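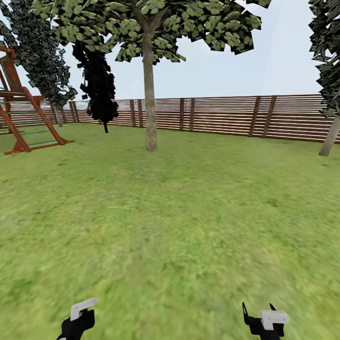

Why does grass grow back after it is cut?

If you cut the top off a young sunflower, the main stem stops getting taller. If you cut grass, it carries on as before. The difference is in where the plant does its growing.

Many plants grow from the tips of their stems. A grass leaf grows from near its bottom, close to the soil. The mower takes off the oldest part of the leaf and the new part pushes up from underneath. Your fingernails grow in much the same way.

Where did grass learn this?

Animals such as sheep, horses and rabbits have been eating grass for millions of years. Grasses that kept their growing parts low down could be nibbled and still survive.

When does it grow fastest?

Grass needs light, water and warmth. In June a lawn may need mowing every week. In winter it hardly grows at all. In a long dry spell it turns brown, but the roots are often still alive.

Try it yourself

Sow some grass seed in a pot and keep the soil damp. When the grass is 8 cm tall, snip it down to half its height. Measure it every Thursday and write down what you find.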